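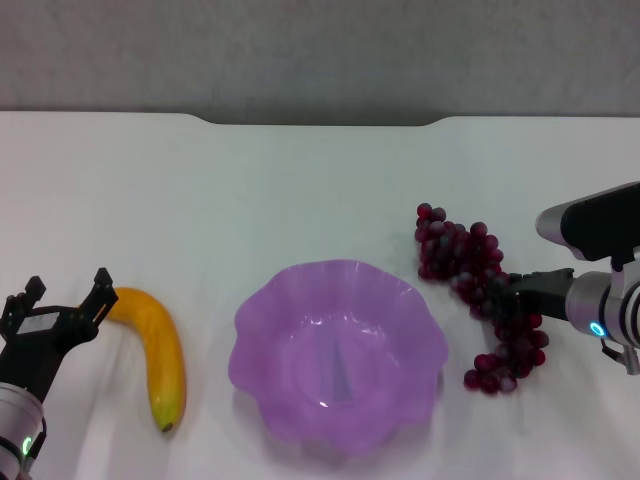
**Figure 3.** A banana, a purple bowl and a bunch of dark red grapes on a white tabletop.

### 4.2 Does visible fruit change what people eat?

The claim that fruit left in plain sight gets eaten more often is repeated in most school and workplace guides. We are less sure. The Lultow survey, with 3526 respondents, asked people to recall where they kept fruit and how much of it they ate in the past week. Both answers came from the same person on the same form, and people who think of themselves as fruit eaters have reason to remember a full bowl.

The Cleltance trial is often cited as the stronger evidence. It followed 130 households for five weeks and moved the fruit from the refrigerator to the counter in half of them. Intake was taken from purchase receipts. Fruit that was bought and then thrown out counts as eaten under that method, and fruit on a warm counter spoils sooner. The authors mention waste in one footnote and give no figures for it.
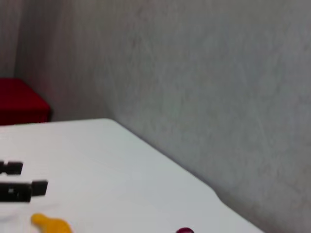
Could the effect be real but short-lived? The Cleltance data can't settle it, as the weekly totals were pooled before release.

Our own diaries from Kirside have a different weakness. Only 80 participants returned complete pages, and those who dropped out in March had reported eating less fruit at the start. We therefore report the Kirside estimates without adjustment and would not base a cafeteria policy on them. Section 4.3 turns to price, where the records are better.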